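Sendmont Home & Shop Forum > Floors and Surfaces
Thread: Old paint on a concrete floor, strip it or cover it?
1,551 views

dlhusov
Posted Jan 12, 2019
I have a one-bay workshop behind the house with a concrete floor that has been painted at least 3 times. The top coat is a pale whitish gray. It's covered in paint drips and scuffs and it chips if you drag anything heavy over it. I want to end up with something I can sweep and mop without flakes coming up.

The choices as I see them:
Strip it to bare concrete and leave it bare.
Strip it and put down an epoxy kit.
Scuff it up and paint over what's there.

The room gets used most evenings so I'd like to be done in a weekend, but I can wait until May if the weather matters. No heat out there. What would you do?

gravelpit
Reply 1
Don't paint over it. Whatever you put on top is only as good as the coat underneath, and yours is already letting go. I did my garage that way and it was peeling under the tires before the next winter.

Rent a floor grinder with a vacuum hookup. Wear a real respirator. If any of that paint is old, get it tested for lead first. Do that before you rent anything.

tessamarl
Reply 2
I'd disagree with gravelpit for a workshop. A garage has hot tires sitting on the paint. If no car goes in there, a porch and floor enamel over a well-scuffed surface can last for years. Mine has gone six with one touch-up by the door.

Scrape off everything loose, feather the edges with 60 grit, wash with TSP substitute, rinse twice, let it dry all the way, two thin coats. Cost me under a hundred dollars.

gravelpit
Reply 3
Six years with foot traffic only, sure. He said it chips when he drags things. Enamel won't fix that.

Hiếu Lâm
Reply 4
Do the plastic sheet test before you pick a side. Tape down a square of clear plastic, seal all four edges, leave it a day or longer. If there's moisture under it when you lift it, the slab is passing water and that may be why the paint is chipping. In that case neither epoxy nor enamel will hold and you're better off bare.

Also do a tape test. Score an X through the paint with a knife, press duct tape over it, pull it off fast. If paint comes with it beyond the cut, gravelpit is right. If it doesn't, tessamarl is.

We had the same argument at the shared shop on Lục Street.
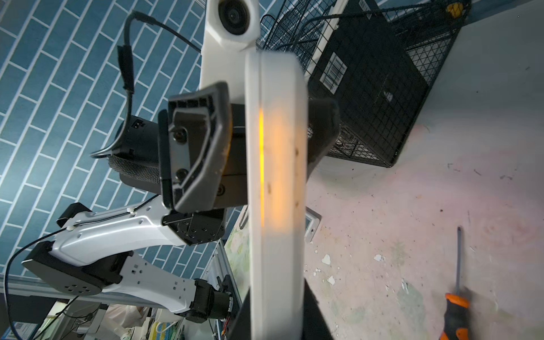 Lục Street, close up. Amber light on the left.

We ended up grinding only the strip in front of the bench, where everybody stands. The rest we left alone.

dlhusov
Reply 5
Thanks. No car in there, just me and a table saw on wheels. The wheels are the problem.

Hiếu, what did you put on the strip after grinding?

Hiếu Lâm
Reply 6
A penetrating sealer, 2 coats. It doesn't leave a film so there's nothing to chip. It does darken the concrete a little. Spills will still stain if you leave them, but water beads up.
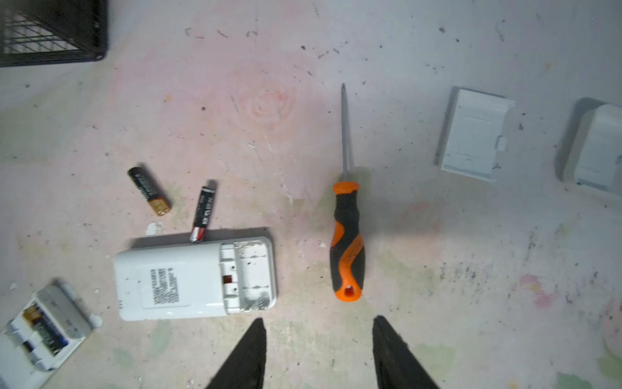

Speckles, scuffs, some pink and green. Screwdriver on the floor.

I don't mind how it looks. It's a work floor. If you want it to look new, that's a different job and a bigger bill.

oldmanrestance
Reply 7
I use the Restance two-part on mine and I'm happy with it, but I'll say that prep took me four days and the coating took one morning. Anyone who tells you a weekend is leaving out the prep or has a very small floor.

Temperature matters too. Most kits want the slab above 50 degrees, and the slab runs colder than the air. Read the can. With no heat I'd wait for May.

tessamarl
Reply 8
Agree on waiting. Enamel doesn't like a cold slab either.

For the saw, have you thought about swapping the wheels? Hard plastic casters will chew up any coating. Soft rubber ones are easier on it, though cheap rubber can leave marks. Polyurethane is what I'd buy.

gravelpit
Reply 9
Good point on the casters. I still say grind.

dlhusov
Reply 10
Did the tape test in three spots. By the door it pulled off a piece the size of my palm, down to bare concrete. Under the window and by the back wall, nothing came up outside the cut. Plastic is down now by the door and I'll leave it a couple of days.

If it's dry I'm leaning toward grinding the door end and sealing it, then new casters. Lead test kit is ordered, so no sanding until that's back.

Hiếu Lâm
Reply 11
Put a second square of plastic at the back wall while you're at it. The door end could just be rain blowing in.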